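4. What people call things when the word won't come

4.1 The diaries

I should say up front that I didn't plan to write about missing words at all. The study began as a plain look at how adults who move for work pick up the vocabulary of a new job, and I was mostly after the official terms, the ones printed in handbooks. Then the diaries started coming back in January and they were full of "the bumpy stuff," "the long holey thing," "that ring with the bolts." I got hooked. My co-author Farhad Bagheri had been telling me for a year that the stand-ins would be more fun than the real terms (he has been very gracious about it since).

We had 32 diary keepers, split between two towns, Mavgate and Skutthorpe. Everyone wrote in English, which was a second or third language for all of them, and everyone got the same request: when you can't find a word at work, write down what you said in its place and what the other person did next. That gave us over 400 usable entries. I typed them into Cirnulent myself, which took forever, but I wouldn't trade it — you learn a lot about a person from how they get around a word they don't have.

Surface words turned out to be the messiest group. English has plenty of them (rough, coarse, nubbly, pebbled, gritty) and our writers didn't agree on where one stops and the next begins.

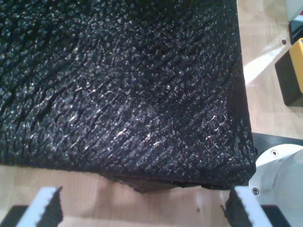 One woman in Mavgate used "rough" for everything from sandpaper to a bath towel for her first month. Her coworkers never corrected her, because they always knew what she meant. A man in Skutthorpe who grew up in Sauerland went the other way and built long, careful compounds, things like "small-hill cloth," and got laughs he hadn't asked for. He kept using them anyway, and by the last pages of his diary two of his coworkers were using them too. I love that entry and I've probably read it aloud too often.

Shape words went more smoothly. If a thing was long, round, flat or full of holes, people said so and pointed, and the talk moved on. We coded 135 entries as shape-based, and in most of them the listener supplied the real word right away. With surface words the listener was much more likely to nod and just hand over the thing, so the writer got the object and missed the word. That's a small difference in the moment, but it may add up over months.

The other easy group was anything with a name printed on it. People read off the brand and used it for the whole kind of object, the way plenty of native speakers do with tissues and tape. Farhad wanted to leave these out as a kind of cheating. I wanted them in — reading a label is a perfectly good way to get through a conversation — and we settled on coding them separately. 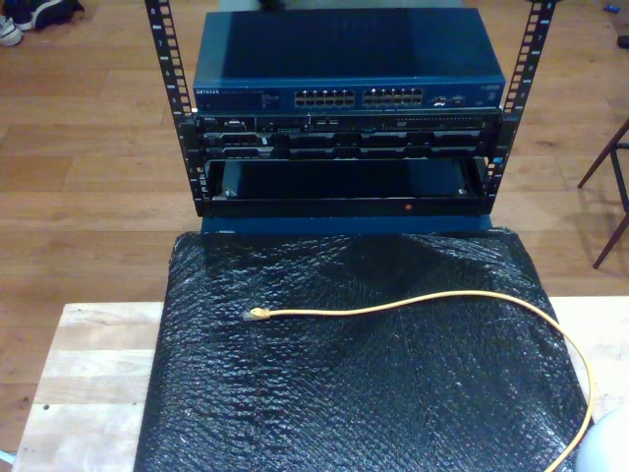
4.2 Borrowing from the kitchen and the closet

When neither shape nor label helped, people reached for home. Collars, lids, belts, plates and cuffs show up all through the diaries, used for parts that have nothing to do with clothes or cooking. Some of these happen to be the proper terms already, which made for a few happy accidents. "Collar" got one writer through an entire afternoon. "Plate" was safe nearly everywhere. "Bracelet" was not, though every listener seems to have understood it.

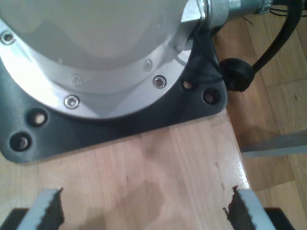 Figure 1. A silver flange with recessed hex screws around the base of a robot.

I haven't tried to rank these borrowings by how well they worked, since a diary only gives one side of the conversation. What I can say is that the same writers tended to go back to the same room of the house. The Skutthorpe man stuck with the kitchen from start to finish, and his word for washer was "cookie."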